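Cahier d'atelier, Tandon
Février, colle d'amidon et papiers de réparation pour le registre Ambaye

Je reprends les notes que j'avais laissées sur des feuilles séparées, parce que hier j'ai cherché longtemps la proportion de la deuxième cuisson et je l'ai trouvée au dos d'un bon de livraison. À partir de maintenant tout va dans le cahier, même les choses ratées.

État du registre Ambaye au début de la semaine : le corps d'ouvrage est décousu, les cahiers sont à plat entre deux buvards et deux planches, sans poids. Le papier est un chiffon vergé, assez épais, encore sonore quand on le secoue un peu, sauf dans les coins inférieurs où il est devenu mou comme un tissu. J'ai compté les feuillets à réparer : 43. La plupart ont seulement une déchirure en marge, du genre qu'on ferme en quelques minutes. Les feuillets difficiles sont les derniers du volume, avec l'encre qui a mangé le papier le long des lignes de total. Pour ceux-là je ne veux pas de colle à l'eau directement sur l'encre et j'y reviens plus bas.

Essai de colle. L'amidon de blé est celui du sac entamé, l'autre est la livraison de Skuvico qui n'avait pas encore été ouverte. Je voulais savoir si on peut passer de l'un à l'autre au milieu d'un ouvrage. J'ai fait tremper les deux dans l'eau déionisée toute une nuit, j'ai enlevé l'eau du dessus le matin et j'ai remis de l'eau propre. Celui de Skuvico descend plus vite au fond et fait une couche très dure, il faut gratter avec la spatule avant de chauffer, sinon on a des grumeaux qui ne partent plus.

Cuisson au bain-marie, en remuant tout le temps. Le changement commence vers 60 degrés : la cuillère devient lourde d'un seul coup et le blanc opaque tourne vers un gris un peu translucide. Avec l'ancien sac c'est progressif. Avec le nouveau, je n'ai presque pas le temps de voir venir. J'ai continué à cuire après l'épaississement comme on me l'a appris, jusqu'à ce que la colle tombe de la spatule en ruban et non plus en morceaux. Refroidie dans un bocal couvert, un peu d'eau froide versée sur la surface contre la peau.

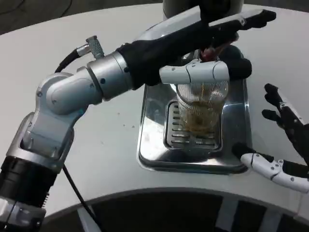 Le lendemain matin j'ai passé les deux colles au tamis de crin. Trois fois chacune, en raclant avec le dos de la cuillère en corne. Au premier passage la nouvelle résiste beaucoup et j'ai cru que la cuisson était trop courte. Au dernier passage les deux sont lisses et je ne fais plus la différence au doigt. Diluée à la consistance de la crème liquide, la nouvelle garde un peu plus de corps, ce qui est bien pour les comblements et moins bien pour le doublage des papiers minces.

Note pour moi : le tamis doit être mouillé avant, et rincé tout de suite après. La dernière fois il a séché avec la colle dedans et j'ai passé une demi-matinée à le récupérer à la brosse à dents.

Bandes d'essai. J'ai pris du papier vergé ancien du tiroir des chutes (pas du registre, évidemment) et j'ai fait six éprouvettes, moitié avec chaque colle. Déchirure à la main, bords ajustés, bande de japonais déchirée à l'eau par-dessus, pose au pinceau, buvard, non-tissé, petit poids. Ouverture après le repas. Elles sont toutes planes sauf une, qui tire légèrement vers la bande ; c'est une de l'ancienne colle, et je crois que j'ai simplement mis trop d'eau. Au décollement forcé, la déchirure part dans le papier ancien à côté de la réparation et la bande reste. C'est trop fort pour notre usage. Il faut que ce soit le japonais qui cède en premier. Donc diluer encore, avec les deux colles, et recommencer les éprouvettes avant de toucher un vrai feuillet.

J'ai recommencé. Avec la colle plus claire, la bande se soulève proprement si on tire avec patience, et quelques fibres longues restent couchées sur le vergé. Un passage de coton à peine humide les enlève. C'est ce résultat que je cherche. Je garde les éprouvettes dans une enveloppe avec la date écrite au crayon, les deux séries ensemble, l'ancienne colle marquée d'un trait dans le coin.

Humidité de la pièce. L'hygromètre à côté de la presse est monté jusqu'à 43 % quand le bain-marie était ouvert, puis il est redescendu dès que j'ai mis le couvercle. Le chauffage est fort en ce moment et l'air est plutôt sec, alors les bords des feuillets se relèvent quand on les laisse dehors. Je recouvre tout avec le film pendant la pause. La prochaine cuisson se fera dans la petite pièce à l'évier, porte fermée.

Couleur du papier japonais. Nous avions reçu du fonds de Clenden un lot de feuilles déjà teintées, laissées par l'atelier qui travaillait là-bas. Elles sont belles mais trop rouges pour notre registre. À la lumière de la fenêtre le vergé Ambaye va vers le gris-jaune, presque vert dans les marges, et une bande rougeâtre se voit de loin. J'ai donc préparé des échantillons avec les acryliques très diluées, au pinceau large, sur feuille mouillée posée sur polyester. Terre d'ombre naturelle, une trace d'ocre, une pointe de noir. Le ton change beaucoup au séchage ; il faut attendre avant de juger et je n'attends jamais assez.

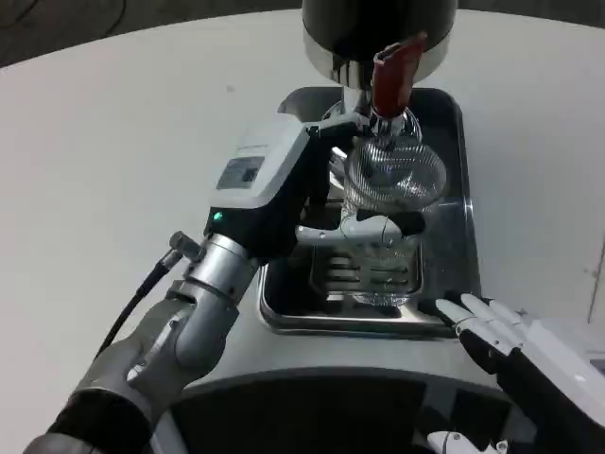 Temps de lecture : 6 min

Comparaison des teintes faite le matin, à la lumière du nord, puis une deuxième fois sous la lampe. L'échantillon qui semblait le meilleur à la fenêtre devient trop froid sous la lampe. Le registre sera lu surtout en salle, donc sous une lampe, mais il sera aussi photographié. J'ai choisi le ton entre les deux. Quand on regarde à la distance normale de lecture, la réparation disparaît à peu près ; quand on approche, on la trouve sans peine, et c'est ce que le dossier demande.

Les feuillets avec encre active. Test aux bandelettes sur les lignes de total : la bandelette devient rose presque immédiatement. Sur les colonnes de texte, beaucoup moins, et par endroits rien. Je suppose que les totaux ont été écrits avec une autre encre, ou par une autre main qui chargeait davantage la plume. Les chiffres sont plus épais et le papier est marqué au verso.

Pour ces feuillets je prépare du papier japonais précollé à la gélatine, séché sur polyester, que je réactive avec un minimum d'humidité sur une éponge recouverte de buvard. La difficulté est de savoir combien de temps laisser la bande sur le buvard. Trop court, elle ne prend pas. Trop long, elle apporte l'eau que je voulais éviter. J'ai fait un essai en comptant lentement dans ma tête, mais mon compte n'est pas régulier, et demain je le ferai avec la minuterie de la cuisine.

Pour voir si l'eau migre, j'ai posé une bande réactivée sur un papier test imprégné. Un halo très pâle est apparu d'un côté seulement, du côté où j'avais appuyé avec l'os. Donc pression légère, avec le doigt à travers le non-tissé, et l'os reste dans le tiroir pour cette étape. J'ai aussi remarqué que la bande prend mieux quand le côté gélatine est un peu brillant et non plus mouillé. Le mot me manque pour décrire ce moment exactement, il faut pencher la bande vers la lampe et regarder.

Le grain des feuilles. Une chose que j'avais mal comprise au début : sur les feuilles de Clenden le sens des fibres n'est pas parallèle au long côté. J'avais coupé plusieurs bandes en pensant que si, et elles se tordaient au mouillage. Toujours vérifier en déchirant un coin. Les bandes mal coupées sont dans la boîte à chutes, elles peuvent servir pour les charnières provisoires.

Couture. Ce n'est pas encore le moment, mais je note tant que les cahiers sont ouverts. Les trous anciens sont bons, sauf au premier et au dernier cahier, où le fil a coupé le pli vers la tête. Je voudrais garder les stations d'origine et renforcer ces plis avec une bande de japonais plus épais par l'intérieur. Le fil retrouvé en place est un lin écru, peu tordu, un peu plus gros que celui que nous avons. Si on recoud avec notre fil, le dos sera plus mince qu'avant et le corps d'ouvrage flottera dans la couvrure. À discuter avant de commander. J'ai gardé un morceau de l'ancien fil dans un sachet agrafé à la fiche.

La couvrure elle-même est un parchemin souple, raide maintenant, avec le rabat replié depuis longtemps dans le mauvais sens. Je ne l'ai pas touchée. Au contreplat supérieur il y a une inscription au crayon, très effacée, que j'ai lue d'abord comme un prix et qui est peut-être une cote. En lumière rasante on distingue mieux la première lettre. À photographier avant toute humidification.

À faire ensuite, dans le désordre :
rincer le bac à teinture, que j'ai laissé plein ;
refaire de la colle claire, l'actuelle commence à rendre de l'eau et l'odeur change ;
couper les bandes dans le bon sens, largeurs mélangées ;
noter sur la fiche du registre les feuillets qui ont réagi au test, avec leur numéro au crayon ;
demander à Skuvico si leur amidon est lavé de la même façon que l'ancien, le sachet ne donne aucune précision.

Ajout de la fin d'après-midi. Le premier feuillet réel est réparé, un des faciles, déchirure de marge loin du texte. Colle claire, bande teintée, sous poids léger. Je n'ai pas encore soulevé le buvard et je le laisse jusqu'à demain matin.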